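Home Help Board > Children's things > Cleaning and storage

Play food has gone sticky, and does the pot need to be kept separate?

Posted by stindden61, 3rd December
Views: 2236

We have a box of toy vegetables that came from my sister's house in April. There are 19 pieces, mostly veg, plus a metal pot that the children use for making soup. Some of the pieces have gone tacky to the touch, mainly the darker ones, and they pick up fluff from the carpet. I have tried a wipe with a damp cloth and it comes back within a day or two.

I would like to know what to wash them in without taking the colour off. The tip of our carrot is already paler than the rest of it and I don't want to make it worse. Also, is it all right to keep them inside the metal pot? The pot has a few marks on the inside and I wondered if the veg was causing it.

The children are two and 4, so things still go in mouths now and then.

rokby_mum

I just put ours in the dishwasher on the top rack. Never had a problem. One of the tomatoes filled up with water but it dried out after a while.

Draltach

I would not use the dishwasher if they are already sticky. The heat makes soft plastic worse, and if a piece is hollow the water gets in through the join and sits there. We had to throw out a pepper that had gone black inside.

What worked for us was a washing-up bowl of lukewarm water with a small squirt of washing-up liquid. Do a few at a time. Use an old soft toothbrush round the stalks and under the leafy tops, where most of the dirt collects. Rinse under the tap, dry with a tea towel straight away, then leave them out overnight on a rack before they go back in the box.

If they are still tacky, dust them with a bit of cornflour, leave for an hour and wipe it off. If that doesn't hold, the plastic itself is breaking down and I would bin those pieces, especially with a two-year-old in the house.

On the colour, check whether the carrot was made like that. Plenty of them are a lighter shade at the point. I thought ours had faded until I saw the same set in the shop. Don't use bleach or nail varnish remover on any of it.
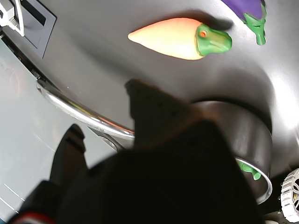 Toy carrot with a paler tip, next to a metal pot and a toy aubergine.

The pot is fine for storage as long as everything is dry. Marks inside a metal pot are usually from water left standing. Wipe it round with a little white vinegar, rinse and dry. I leave the lid off ours so the air can get in.

Shojaei

Agree with the above about the dishwasher. I would add that the dark ones go sticky first if the box is kept near a radiator. Ours was, and moving it to the bottom of the wardrobe stopped any more going the same way.

Keep different makes of soft plastic apart if you can. Some of them mark each other when they are left pressed together for months. I use two cotton drawstring bags, one for the soft ones and one for the hard ones, and wash the bags with the towels.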